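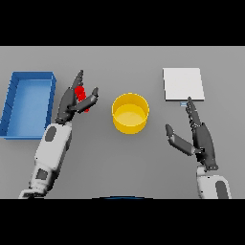

Descaling a kettle takes less effort than most people think, and the job goes better if everything is laid out before you start. Clear a stretch of worktop and put down the few things you need: the citric acid, a spoon, a measuring jug, a soft cloth and something to stand the wet parts in. A shallow, open-topped tray like the blue one is ideal for the lid and the filter, as the walls keep the drips in and the flat floor lets small parts lie where you can find them. Mine came from a garden centre and was sold for seedlings.

These notes are for ordinary electric kettles with a plain steel or glass inside. If yours has a coated interior, or the handbook says to use only the maker's own product, follow the handbook.

## What you need

- Citric acid powder, food grade
- A measuring jug
- A tablespoon
- A soft cloth and an old toothbrush
- A shallow tray or washing-up bowl

White vinegar also works, but it leaves a smell that can take several boils to shift. I used it for years and changed over when Apostolos Raptis, who lives across the landing, gave me half a bag of citric acid he had left from making cordial.

## Before you start

Switch the kettle off at the wall and unplug the base. Let it cool fully. Empty out any old water and tip the loose flakes into the sink.

Take out the spout filter. On my Grulier it pulls straight up. On the older Thorlacius there is a small tab on the inside that has to be pressed first, and it will snap if you lever it with a knife. Put the filter in the tray with the lid, if the lid comes off.

Wipe the outside of the kettle with a damp cloth. Never put the body or the base under the tap.

## Descaling the inside

1. Pour in enough cold water to cover the scale. For most kettles this means filling to the halfway mark.
2. Plug the base back in and boil the water. Switch off at the wall.
3. Wait a few minutes for the bubbling to stop, then add 2 level tablespoons of citric acid, a little at a time. It will fizz. If you put it all in at once it can froth up over the rim.
4. Leave it to stand for 12 minutes with the lid open.
5. Pour the liquid away and look inside. Most of the scale should be gone, and what is left should be soft enough to brush off.
6. Rinse well with cold water.

For heavy scale, do the whole thing again with fresh water and powder. Don't scrape the element or the base plate with anything metal.

## The filter and lid

Sprinkle a teaspoon of citric acid into the tray and pour on enough warm water to cover the filter. Leave it while the kettle is soaking. Then brush the mesh gently from both sides and rinse it under the tap. Hold it up to the light - any blocked holes will show as dark spots.

If the mesh has torn, replace it. Plivis do a universal one that can be trimmed with scissors, though it was a loose fit in my Thorlacius.

## Rinsing

Fill the kettle to the maximum line, boil it and throw the water away. Do this twice before making a drink. If the water still tastes sharp, boil it once more.

## How often

It depends on your water. In a hard water area, once a month is sensible. In a soft water area, two or three times a year will do. I keep a note inside the cupboard door, and the last entry is 5/9/24. The one before it was in July, which was too long a gap here.

Store the powder in a dry jar with a tight lid and label it clearly, as it looks just like sugar.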